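Tritirard Chores

A simulated household chore set for robots with two arms and, for now, modest prospects.

Maintainer: Charito Fajardo
Last edited: Tuesday, October 13, 2020

What this is

Tritirard Chores holds 1,000 simulated episodes of a robot trying to be useful in a living room. The question behind it is the one every relative asks at dinner: can it do the housework yet? No. It can do parts of the housework, slowly, in a room where the floor never gets sticky. Progress since August has been real, and we would still not hand it a gravy boat.

Each episode comes with camera views, joint positions, gripper commands and a one-line chore written in plain English.
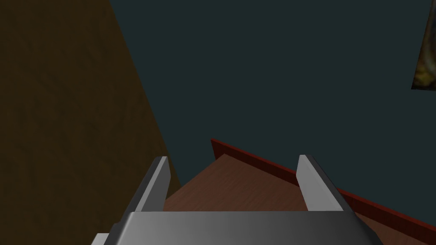 Approach and grasp are labeled separately. Older releases lumped them together, which let a policy score well by traveling confidently to a table and then doing nothing there. We have all had roommates like that. Scores from before the split should not be compared with scores after it.

Splits

train: 700 episodes
validation and test: the rest, divided by room layout
Trarkarstead: 15 of the test episodes, kept as a separate list because every baseline does badly on them

The Rajan baseline was trained with 3 random seeds. Please report all of yours, including the embarrassing one. 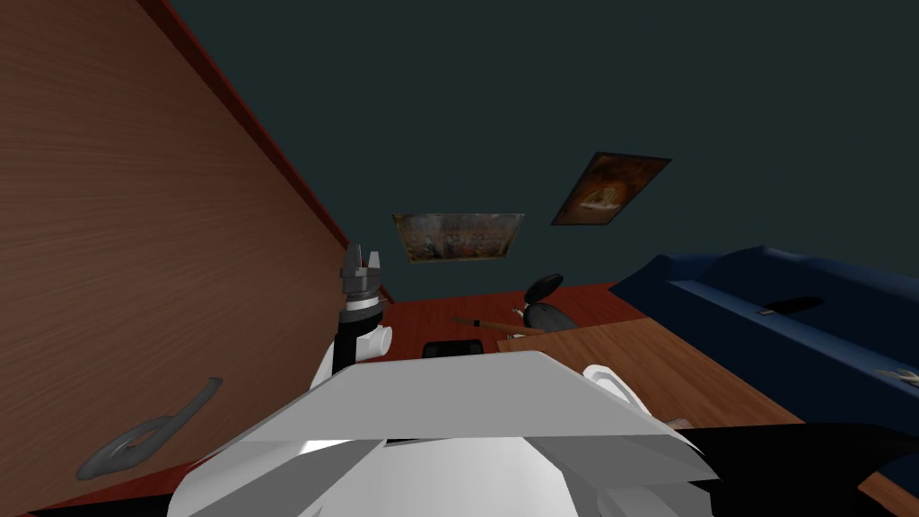
Chore text is short and a little vague on purpose. "Clear the table" does not say where things go, and people at home rarely say either. The scorer accepts any stable resting place off the table except the floor. An early version did accept the floor, and the policies found this out before we did.

Known problems

Contact is too forgiving. Grasps that hold in the simulator may slip on a real counter.
Nothing in the set spills, tears or breaks — do not read a good score as a sign that it is safe around the dishes.
Cameras move with the robot, so some views are steeply tilted. Leave them that way if you want numbers that match ours.
No laundry. We tried laundry.

Loading

Unpack the archive into a folder named tritirard and point the Toswood loader at it. Episodes with missing gripper commands are skipped with a warning. Send corrections to Charito with the episode number, and please check first that you are on the current release.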